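Sturthorpe Technical College
Electrical Assembly, Unit 6: Small switch and connector housings
Course handout, revised 10/20/26
Prepared by Hervé Texier

Read this before the bench session. The first part covers handling and the work surface. The second part covers what to look for on a housing before you sign the check sheet. Bring Unit 5 with you, as the wiring terms are not repeated.

1. Handling

Clear the bench down to the bare top before you take a part out of its bag. Small clips and springs are easy to lose against tools and paper. Keep one part out at a time and put it back in its bag before you open the next.

Hold a housing by its sides. The plastic clip at the end is meant to move, and side pressure on it can bend the catch. If a clip feels stiff, stop and write down the bag number. The Lurnel kit has 93 bags and the older Karpenko kit has 40. The two kits are stored on separate shelves and their parts do not mix.

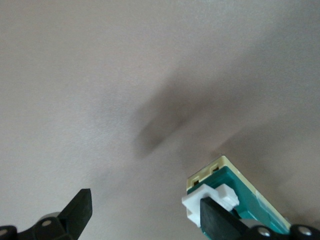

Why should I keep my fingers off the contacts?
Skin leaves salt and oil on bare metal. Over time this can dull the surface and raise the contact resistance, and the reading you take in Unit 7 will then be off.

2. Checking a housing

Set the part down flat with the contact end facing away from you. Use the same position each time so that left and right on the check sheet mean the same thing for everyone. Work from the far end toward you.

Start with the upright sections and look into the gaps between them. Any metal strip in a gap should stand straight and should not touch its neighbor. Next look at any opening in the top for chips or bits of plastic left from molding. Then look at the white piece across the body. Check that it is whole and that the tab has no cracks where it joins the bar. Finish with the ribbed area at the near end, where dirt collects between the ribs. A dry brush is enough. Do not use solvent on colored plastic.
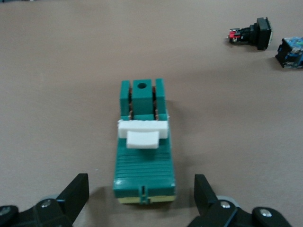 Bavance wrote on last term's feedback form that the ribs should be brushed first, so the dirt doesn't get pushed up toward the contacts while you are looking at them. Either order is accepted on the check sheet. If you brush first, turn the part so the contacts face away from the brush.

3. Recording

Write the bag number, the kit name and one of three results: pass, clean and recheck, or reject. For a reject, name the section where you found the fault. "Bad clip" is too short. "Tab cracked at the bar" is fine.

The September group logged 251 checks. Entries with no kit name could not be used and had to be done again.

For next time: read pages 12 to 19 of the bench manual and finish the drawing from Unit 5, with the contacts labeled.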